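TP 5 – Main polyarticulée : montage, réglages, entretien
Notes de séance, module Maintenance des cellules robotisées
Version du 4 janvier 2020, à compléter en salle

À lire AVANT de venir. Les 30 premières minutes sont pour le contrôle mécanique, pas pour faire bouger les doigts. Blouse, pas de bague, pas de cordon autour du cou.

1. Rappels cellule Heneck

Un bras, une main à doigts articulés, caméra au poignet, table fixe. Commande sous Kindard (poste de gauche). L'arrêt d'urgence coupe la puissance mais la main garde sa position – donc un objet serré reste serré. Pour libérer : mode maintenance, ouverture lente, une main dessous pour retenir l'objet.

Consignation : sectionneur sur 0, cadenas, étiquette au nom du binôme. Vérifier l'absence de tension au bornier. Pas de cadenas = pas de tournevis.

2. Contrôle visuel, bras et main

Bras en position d'observation au-dessus de la table, vitesse 5 %, puis consigner. Regarder dans cet ordre :
– liaison main / poignet : jeu, trace de frottement sur la partie métallique
– vis côté poignet et vis du dos de la main : présentes, à fleur, empreinte pas abimée
– soufflet noir du bras : plis réguliers, pas de fente au fond des plis (écarter doucement, lampe rasante)
– bout des doigts : usure, dépot gras
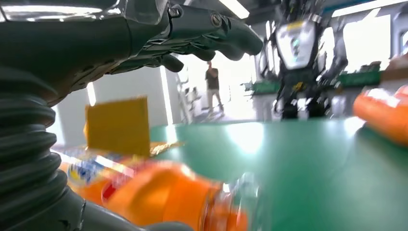 Le soufflet se nettoie au chiffon humide, jamais au solvant. Si un pli reste écrasé après un aller-retour complet, noter sur la fiche et prévenir, on ne continue pas en vitesse normale. Le remplacement se fait soufflet entier, colliers neufs. Ne pas réutiliser les anciens colliers, même « encore bons ».

Resserrage des vis : clé dynamométrique uniquement, valeur sur la fiche Flindel (classeur bleu, onglet main). Frein-filet faible. Une goutte, pas deux. Repère au feutre après serrage, sinon au contrôle suivant on ne sait plus ce qui a bougé.

3. Remise à zéro des doigts

À refaire après tout démontage, et après un choc même léger.
a) main vide, paume vers le bas, rien dans le volume
b) ouverture complète, attendre la fin du voyant
c) fermeture doigt par doigt, 25 % de l'effort maxi
d) relever la position en butée de chaque doigt, comparer à la fiche
e) enregistrer sous un NOUVEAU nom. L'an dernier un groupe a écrasé le fichier de référence, on a perdu la séance.

Écart sur un seul doigt : presque toujours mécanique (articulation encrassée, vis desserrée). Écart sur tous les doigts : plutôt le zéro du poignet ou le mauvais fichier outil chargé. Commencer par le fichier, ça prend dix secondes.

4. Essai de prise

Objet d'essai : la bouteille plastique orange, couchée. Objet pas simple exprès – surface brillante, corps renflé, col plus étroit. Si les doigts ferment trop près du col, la bouteille peut pivoter. Viser le corps.

Effort de départ 25 %, monter par paliers de 5. On s'arrête dès que la prise tient au levage, on ne va pas à 100 « pour voir ». Coque déformée = effort trop haut, noter la valeur et redescendre d'un palier.

À surveiller pendant la fermeture :
– ordre d'arrivée des doigts au contact
– appui au bout du doigt ou sur le côté (sur le côté : mauvais, reprendre l'angle du poignet)
– articulations et biellettes sous l'objet, rien ne doit se coincer dedans

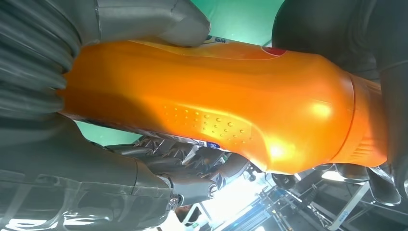
Tenue : 30 secondes en l'air, bras immobile, puis une rotation lente du poignet. Reposer, ouvrir, recommencer. Cinq prises de suite sans glissement pour valider le réglage. Une seule ratée et on repart de zéro, c'est la règle du cahier Bettencourt.

Si ça glisse : nettoyer le bout des doigts d'abord (alcool isopropylique, chiffon non pelucheux), ensuite seulement toucher à l'effort. Trop de binômes font l'inverse et rendent un réglage faux.

5. Fin de séance

Main ouverte, bras en position parking, consigner, ranger la clé dynamo détendue. Aspirer la table. Remplir la fiche d'intervention : date, binôme, valeurs avant / après, nom du fichier zéro, anomalies.

Compte rendu pour février, 2 pages maxi, avec le tableau des butées et la courbe effort / palier. Pas de copier-coller de la notice svp.

Question à préparer pour la prochaine fois : pourquoi refait-on le zéro main vide et pas objet en main ? Et que ce passe-t-il si le fichier outil ne tient pas compte du poids de la main ?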